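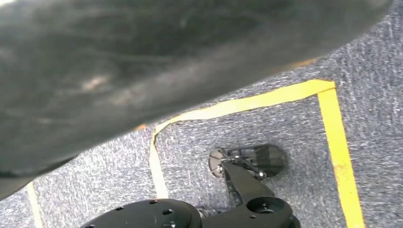
Yellow tape on carpet, with a gripper inside the marked area.

Tape on the floor is not a safety standard

Opinion
By Châu Lã
10th October

Print | E-mail
14 shares | 4 comments

Most small robot workplaces in this country have a floor that has been marked with tape. Ours at Zestine does. The tape says where the arm may work, where the parts go and where people should keep their feet. It is cheap and you can put it down in an afternoon. I have no quarrel with it. My quarrel is with how little gets written down about it.

Last December I started asking for the floor plan whenever I visited a site. At Vileo they had one, dated and signed. At Durirell I was told the tape was the plan. I asked which edge of the tape counted, the inside or the outside, and got two answers from two people standing next to each other. Tape is wide enough for that to matter if your stopping distance has been set to the nearest centimetre.

The formal standards cover guarding, speed, force and emergency stops, and they cover them well. They assume a proper risk assessment behind every installation. A small shop often does that assessment once, on the day the robot arrives, and then the bench moves. The tape gets kinked or scuffed, someone lays a fresh strip beside the old one, and six months later there are two boundaries and no record of which one the program was set up for.

I would like to see a short code of practice that treats floor marking as part of the machine. Every marked area should have a number and an owner. The code should say that the inside edge is the limit. Old tape should come up before new tape goes down. A worn strip should be logged and replaced the way we would log a worn cable. And one colour should mean one thing across the whole site, including the storeroom.

Tín Phùng, who runs the floor at Nông, thinks this is paperwork for its own sake. His point is that his operators know the layout by heart. I believe him. I also know he had a new starter in the winter who did not, and who had to ask.

We tried the rules at Zestine on a floor with 327 metres of tape. The relabelling took two people 4 days, and the new tape and labels cost us $600. The weekly check is done with a clipboard before the first shift. It found a strip in the wrong place in the first month, and we moved it.

If the next revision of our industry guidance has room for one more page, I would put floor marking on it.

Print | E-mail
Search this site Go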